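5. Running the rover in the simulator

Do this section before the first outdoor drive. It uses the same drive code as the real Didby rover, so any change you make here carries over when you flash the board in section 6.

You need the workshop PC or your own machine with 10 GB of free disk space, the gamepad, and the rover's config file from section 4. The rover itself can stay on the shelf with its battery out.

5.1 Load the street map

1. Unplug the rover's USB cable if it is still connected from section 4.

2. Open the simulator and choose Maps > Sidewalk. The first load is slow. Wait until the status bar reads Ready.

3. Open Vehicle > Import and pick your config file. If you get "wheel base missing," go back to step 4.6 and save again.

4. Set Max speed to 400 mm/s. The file default is 900, which is too fast for tuning.

5. Set Camera height to match the mast you built. Duygu's short mast and Walid's tall mast have separate presets. Picking the wrong one throws off the ground distance estimate.

Note: The camera preset resets every time you import a config file. Check it again after each import.

5.2 Check the camera view

1. Click View > Rover camera.

2. Turn off the overlay with the O key. The green path line hides the pavement texture and makes the next check harder.

3. Place the rover at Start B, on the sidewalk with the building on the right and the curb on the left. You should be facing the intersection.

4. Look at the bottom of the view. No part of the rover should show. If you see the bumper, raise Camera tilt one step at a time until it is gone.

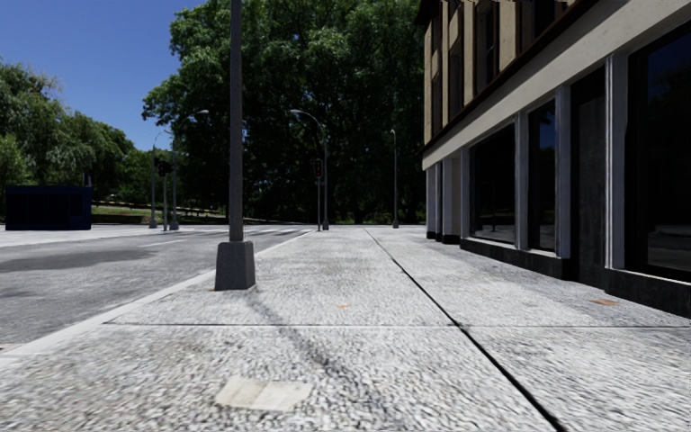
5. Press O again to bring the overlay back, then press Save view.

5.3 First drive

1. Set Mode to Manual and drive forward slowly with the left stick. Release the stick. The rover should stop without drifting toward the curb.

2. If it drifts, open Tuning and change Left trim in small steps. Restart from Start B after each change.

3. Switch Mode to Follow and press Go. Keep your thumb on the red button.

4. Watch the obstacle panel as the rover comes up on the lamp post. The distance should fall steadily. If it jumps, lower Filter to 50 and run it again.

Caution: Follow mode does not read traffic signals. Stop the rover before the intersection, in the simulator and outdoors.

5. Save the tuned file under a new name. Ovidiu keeps the master copy on the shared drive, so do not overwrite it.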